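Cistby green is a traditional name for a group of very dark greens, used first in house paint and later in printing ink and in colored plastics. The name comes from the village of Cistby, where a small paint works was opened in 1754 by the Lendden family. The color was sold as a dry powder and the buyer mixed it with oil at home.

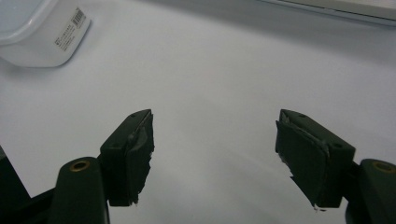 History

The early paint was made from a yellow earth and a blue pigment bought from traders. The mix was not always the same, and for this reason old doors in the village show several different greens. In the best years the works sold 800 barrels. Its main buyer was the Clalletti shipping house, which painted its warehouse doors and shutters with it. The works closed after a fire and the recipe went to the Baloyi company, which kept the name but replaced the earth with a cheaper material.

The historian Rin Ichikawa studied the surviving order books and found 15 recipes under the same name. She considers that the word "Cistby" meant a level of darkness and did not mean one fixed color.

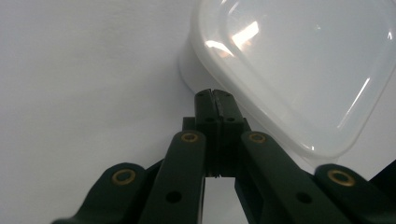 Modern use of the name is quite free. Paint shops apply it to almost any green that is close to black in weak light, and there is no official standard for it. On small parts the tone depends much on the direction of the surface. The two upright blocks with rounded upper ends are of a deep green that many shops would sell under this name, and the thin seam between them appears as a still darker line. In house paint a similar effect is seen in the grooves of paneled doors.

See also

Earth pigments
Village paint works
Names of colors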